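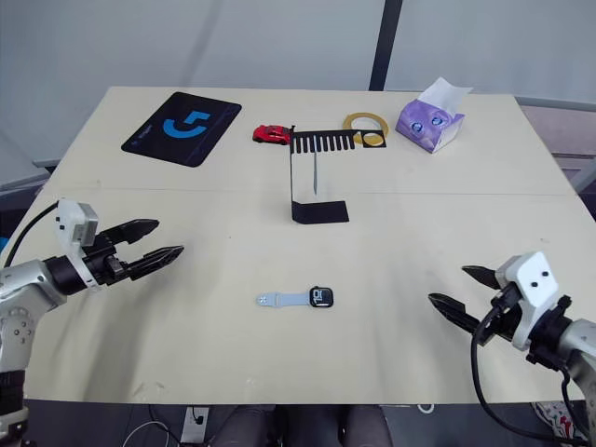

Salas de reuniones de Grilside - segundo informe de avance, 2024-01-19. Voy con prisa, el detalle de facturas va aparte. Del importe concedido para adecuar las salas llevamos gastados 1266 euros en enero, todo en mobiliario y cortinas. Las dos salas de la planta baja ya se alquilan; la del jardín, todavia no. Para las mesas nos quedamos con el tablero beige claro, el que lleva la junta recta por el medio: se ve limpio en las fotos del catálogo y combina con el suelo nuevo. La junta apenas se nota. Falta decidir si el comedor lleva lo mismo.

Reservas: cinco empresas confirmadas hasta ahora, dos de ellas con comida incluida. Tureo repite, quiere jornada completa y aparcamiento para sus asistentes. Skyrme pidió presupuesto para una cena de empresa - enviado, sin respuesta. La tarifa de media jornada funciona mejor que la completa, habrá que revisar precios antes de imprimir el folleto.

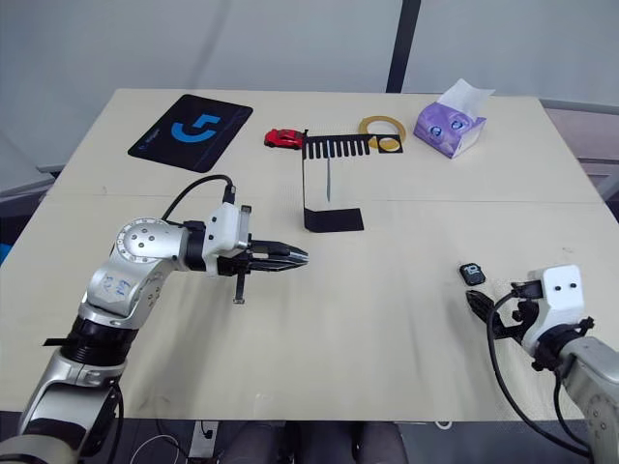
Tablero claro, con la junta entre paneles.

Cocina: Divina Tagle cerró el menú de trabajo (caldo, plato único, fruta, café). Pendiente el menú vegetariano, lo pasa esta semana. El proveedor de vajilla, Dudach, entrega con retraso; de momento alquilamos. Ese gasto no estaba previsto y lo cargamos a imprevistos, salvo que nos digáis otra cosa.

Terraza. El toldo sigue sin permiso. Hablé con el ayuntamiento, falta un plano firmado y Svend Hauksdóttir lo está preparando. Sin toldo no podemos ofrecer la terraza para cócteles en invierno, así que la hemos quitado de la web

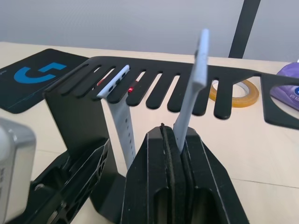
y en los presupuestos nuevos sale solo como opción para primavera. A quien ya la tenía apalabrada le hemos ofrecido el salón de arriba al mismo precio. Una queja, resuelta.

Lo que queda por hacer: rótulos de acceso desde la carretera, segunda pantalla, contrato de limpieza. El aforo de la sala del jardín queda en 20 personas sentadas, según el técnico; en la solicitud pusimos más, habrá que corregir la ficha. 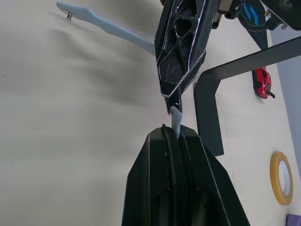

Pieza azul claro, sujeta en la pinza.

Pedimos que el segundo pago se haga igualmente en la fecha acordada - sin él no podemos encargar los rotulos. Cualquier duda, a Svend, que lleva las cuentas. Las facturas de Dudach las mando en cuanto lleguen.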